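Wallner opens the doors at Kistow and lets a robot loose on old computers

Visitors to the Wallner workshop in Kistow were invited on Sunday to watch a robot do a job most of them have been putting off for years: dealing with the old desktop computer in the cupboard.

The open day, the first since the firm moved its recycling work into the former seed store on the Gemetell road, drew 856 people between ten in the morning and five in the afternoon. Wallner had laid on 50 chairs, having looked at the weather forecast and taken a gloomy view. The chairs were given up to grandparents, and everybody else stood.

Main attraction was Plosero, the name Wallner has given to its programme for teaching robot arms to take apart desktop computers. The firm receives machines by the pallet from offices, schools and town halls, and for most of its history has opened them the traditional way, with a screwdriver and some muttering. Drives have to come out before anything else can happen, for reasons of data protection, and the rest is then sorted into metal, boards, cable and plastic.

That first stage is the one Plosero is meant to learn. It is also the hardest to automate, as the people who designed computer cases over the past few decades do not seem to have spoken to one another. Some drives slide, some clip, some are held in by screws that can only be reached by a child's hand or a very patient adult's. Add the cables, which go wherever they please, and a robot that copes nicely with one tower may be quite lost in the next.

Demonstrations ran every half hour on the main bench, with a member of the workshop team working alongside the arm and explaining each step to the front row. The back rows followed on a large screen showing the view from the camera at the gripper, and by mid-afternoon most of the front row was watching the screen as well.

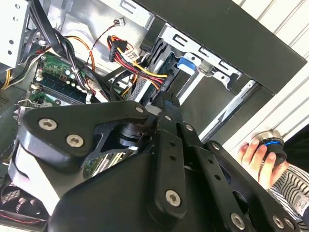

Gion Mayrhofer had come expecting something faster. He told the organisers he could have had the drive out in two minutes himself and still had time for a coffee, though he admitted he would not care to do it all day, or on a Monday. He stayed for three more demonstrations and asked to be put down for the next one.

Speed was the subject of a good many questions. Wallner's answer is that Plosero is at the learning stage, and that learning is slow whoever is doing it. The team has worked through 31 models of desktop case so far and keeps a list of the ones it would rather not see again. The list was pinned up by the entrance, and several visitors were pleased to find their own computer on it.

"We could have shown people a film with the dull bits cut out," said a spokesperson for the workshop. "But the dull bits are the work. If the arm needs four goes at a latch, we would like people to see four goes."

Visitors were also able to try the job by hand at a row of benches in the yard, where old towers had been set out with screwdrivers and gloves. Children under ten took to it with alarming ease. A prize for the neatest dismantling went to a retired piano tuner, who declined to explain her method.

A collection point at the gate took in 24 unwanted desktops in the course of the day, along with a bread maker and two items the workshop is still trying to identify. The bread maker may be reclaimed from the office.

Not everything went to plan. The coffee ran out before noon, and the talk on copper prices, which had been expected to appeal to a select few, had to be moved to a larger room and then given a second time. Wallner says it has drawn its own conclusions about the people of Kistow.

A further open afternoon is planned for June, when the team hopes to show Plosero on laptops – a prospect greeted by the staff with mixed feelings, laptops being mostly glue. Places at the demonstrations will be booked in advance this time. Schools and clubs wishing to bring a group should contact the workshop office in Kistow.

Desktop computers can be left at the gate on any weekday during opening hours, free of charge. Please take your discs out of the tray first. The workshop already owns a great many copies of the same atlas.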